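Tábua de bordo colada empenou depois do óleo, dá para recuperar?

Publicado em Casa e Bricolage > Madeiras e acabamentos
12 de abril de 2020

Aranka Pálfi

Boa tarde a todos. Comprei em março uma tábua grande de bordo, de ripas coladas, para servir de tampo numa mesinha de apoio na cozinha. Veio em bruto, só lixada. Passei-lhe óleo mineral na face de cima, três demãos no mesmo dia, e deixei-a pousada na bancada durante a noite. Na manhã seguinte já abanava. Se ponho a mão num canto, o canto oposto levanta uns 4 mm.

Virei-a ao contrário com dois garrafões de água em cima durante uma semana. Melhorou um pouco, mas quando tirei o peso voltou quase ao mesmo. Não tem fendas e as juntas de cola parecem boas.

As minhas dúvidas são duas. Consigo endireitá-la sem a levar a um carpinteiro? E o óleo mineral foi má escolha? Na loja tentaram vender-me o óleo duro da Girnotix, que custava o triplo, e eu achei que era conversa de vendedor. Paguei 890 coroas pela tábua e não queria deitá-la fora.

Vivo num apartamento, sem oficina. Tenho um berbequim, dois grampos e uma lixadora pequena.

Obrigada desde já.

tiago_marceneiro

Aranka, isso tem arranjo na maior parte dos casos. O problema vem de ter tratado só uma face. A madeira troca humidade com o ar pelos dois lados, e se um deles está selado e o outro não, as duas faces incham e encolhem a ritmos diferentes. A bancada também ajudou, porque a face de baixo ficou sem ar.

Eu faria assim. Primeiro tire o peso e ponha a tábua de pé, encostada a uma parede interior, longe do aquecedor e do sol, com ar dos dois lados. Deixe-a lá duas semanas. Vá rodando de vez em quando, ora um lado apoiado, ora o outro. Muitas vezes só isto resolve metade do empeno.
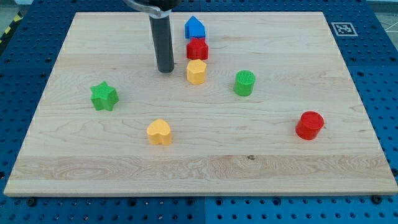

Passado esse tempo, volte a medir com uma régua comprida ou um nível. Se sobrar um ou dois milímetros, não mexa mais, o resto resolve-se na fixação. Dê então o óleo na face de baixo e nos topos, com as mesmas demãos que deu em cima, e espere um dia entre cada uma. Os topos bebem muito mais do que as faces, por isso insista neles até deixarem de absorver.

Para fixar à mesinha não use cola nem parafusos apertados directamente. Use chapas com furo oblongo, ou faça o furo na estrutura mais largo do que o parafuso e ponha uma anilha. A tábua precisa de poder alargar e encolher no sentido transversal ao veio. Se a prender rígida, no inverno abre uma junta. Com quatro pontos de fixação e duas travessas por baixo ela fica plana.

Quanto ao óleo, o mineral serve para tábuas de corte, mas não endurece. Num tampo onde se pousam copos vai precisar de o repetir todos os meses. O óleo duro aguenta mais. Nunca usei o da Girnotix, uso o da Pavlović, que demora 15 horas a secar ao toque e cheira bastante no primeiro dia – abra as janelas. Se quiser mudar, lave primeiro com aguarrás e lixe a grão 120, porque o óleo duro não agarra por cima do mineral.

rui.bt

Eu molhava o lado côncavo com um pano húmido e punha ao sol com o lado convexo para cima. Já fiz isso com uma prateleira de pinho e ficou direita numa tarde. Se não der, compre outra, na Zivano às vezes há tampos em promoção.

tiago_marceneiro

Cuidado com o sol. Com pinho fino ainda vá, mas numa tábua de bordo colada e com alguma espessura o risco é abrir as juntas. O pano húmido pode usar-se, dentro de casa, pouco tempo e com vigilância, e só se as duas semanas de pé não derem resultado.

Aranka Pálfi

Obrigada aos dois. Já a pus de pé no corredor. Medi hoje antes de começar e estava com 3 mm, portanto vou apontando. As chapas de furo oblongo vi-as no catálogo da Tuvbridge, mas só em embalagens grandes. Alguém sabe se se vendem à unidade?

helena_m

Em lojas de ferragens de bairro costumam vender avulso. Peça "chapas para tampo". Leve um dos parafusos consigo para acertar na medida, que há dois tamanhos de furo e à vista confundem-se.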